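お弁当というか、軽食トレーの準備について少し書きます。長くなるのでつなげます。

5月から、月に何度か知り合いの集まりに軽食を出しています。ひとり分ずつトレーにのせて渡す形式です。最初は大皿に盛って各自で取ってもらっていましたが、後半に来た人の分が足りなくなるのでやめました。

内容は毎回ほぼ同じです。サンドイッチ、飲みもの、個包装のお菓子。凝ったものは入れません。予算はひとり900円で、場所代は別です。

サンドイッチは三角に切ります。四角のままだと具が見えず、どれが何味か聞かれます。三角なら切り口を上に向けておけば済みます。

切る前に、ラップで包んで冷蔵庫に入れておきます。切るときは包丁を毎回拭きます。面倒でも拭かないと、次の一切れのパンに具の色がつきます。

耳は落としたり落とさなかったりです。落とした耳は持ち帰って、翌日フレンチトーストにします。子どもはこちらのほうを楽しみにしています。

サンドイッチの置き場は籠にしています。以前はプラスチックの保存容器に入れていましたが、蓋の裏に水滴がついて、下のほうのパンがべたつきました。籠にしてからはそれがありません。そのかわり乾きやすいので、出すのは配る直前です。それまではラップのまま。

籠に直接入れるか、紙を敷くかは好みだと思います。私はワックスペーパーを敷くことが多いです。切らしているときはそのまま。終わったら籠はかたく絞った布で拭いて、風の通るところに半日置きます。

並べ方も何度か変えました。今はトレーを机の真ん中、飲みものをその奥、お菓子は左奥、サンドイッチの籠は右。手前は何も置かずに空けておきます。ここに物を置くと、できあがったトレーを引き出すときに必ず引っかかります。

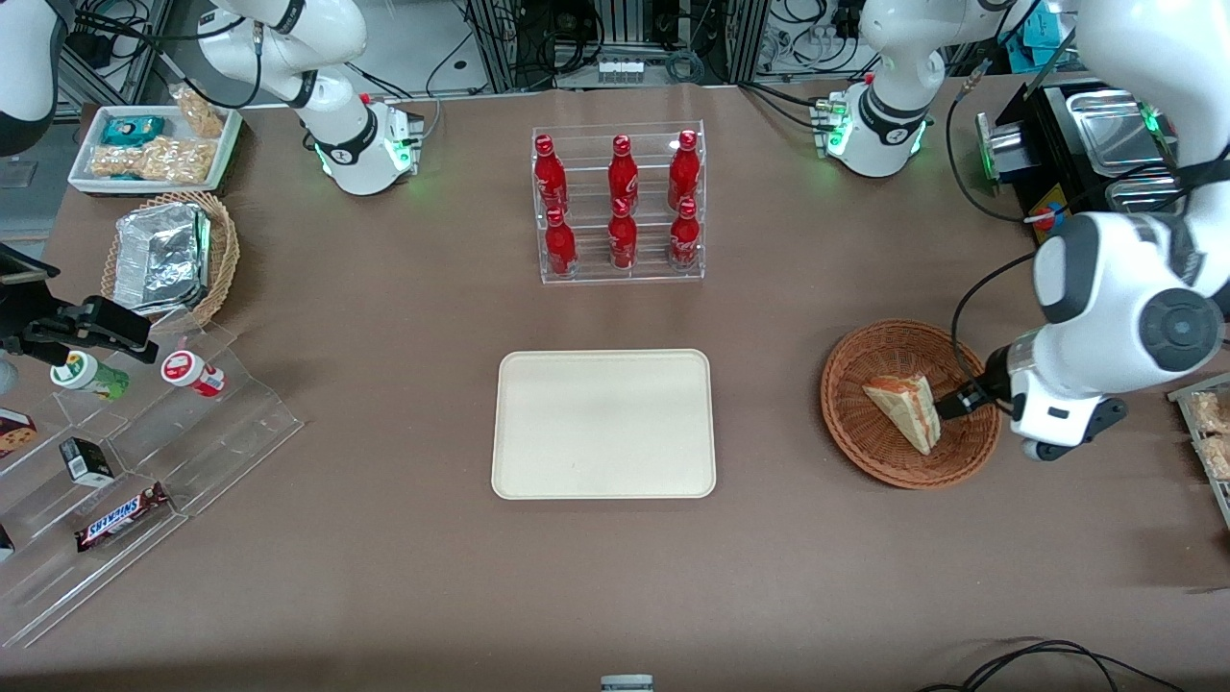 この配置にしてから、机のまわりを歩かずに済むようになりました。前は飲みものを床の箱から一本ずつ出していたので、腰が痛かったです。

飲みものは段つきの透明なラックに立てています。後ろの段が高いので、奥のボトルも手前のボトルに隠れません。買ったのはVillellという店で、本来は調味料用の棚として売られていました。コーラのボトルがちょうど立ちます。

アクリルは指紋が目立ちます。拭くのは水で湿らせたマイクロファイバーだけにしています。アルコールで拭いたらひびが入った、とCúc Maiさんに聞いたので、うちでは使っていません。

コーラは赤いボトルでそろえました。お茶も用意したほうがいいのはわかっていて、次回は半分をお茶にする予定です。炭酸が苦手な人が思ったより多かった。

トレーはベージュの無地、角が丸くて縁が少し立っているものです。縁がないトレーも持っていますが、運ぶときにボトルが滑ります。縁が高すぎると今度は重ねてしまうときにかさばる。今のもので落ち着きました。

メーカーはSkustnessです。まとめ買いで3,000円でした。同じ形で白もあったのですが、お菓子を入れているのが白いトレーなので、色を分けました。手伝いの人に「ベージュにのせて」と言えば通じます。

のせる順番は、飲みもの、サンドイッチ、お菓子。ボトルを先に奥の端へ置くと、残りの場所が決まります。サンドイッチを先に置くと、あとからボトルを置くときに倒して潰すことがあります。私は二回やりました。

ボトルは寝かせたほうが安定しますが、受け取った人がすぐ開けると吹くので立てています。距離が長いときだけ、飲みものは手渡しにします。

お菓子は浅いトレーに入れています。深い箱だと底のほうが残り、毎回同じものばかり持ち帰ることになりました。浅いと全部見えるので減り方が偏りません。

チョコレートは夏のあいだ外していました。9月28日の回から戻します。

机は茶色の大きいもので、Ekhamの会議用です。拭きやすいのはいいのですが、パンくずが見えにくい色なので、終わったあと手のひらで一度なでて確かめています。

机にクロスを敷いていた時期もあります。トレーを滑らせるとクロスごと寄ってしまい、やめました。

質問をもらったので追記。サンドイッチの具は、にんじんのラペか卵のことが多いです。ラペは塩をしてからしっかり絞ること。絞りが足りないとパンが持ちません。パンにバターを端まで塗っておくと少しましです。

もうひとつ追記。アレルギーのある方の分は、最初に作って名前を書き、別の袋に入れています。同じ籠には入れません。トングも分けています。

残ったサンドイッチは持ち帰り用に回さず、その場で食べてもらうか処分です。個包装のお菓子と未開封の飲みものは次回に回します。

次はお茶の種類を決めます。麦茶かほうじ茶で迷っています。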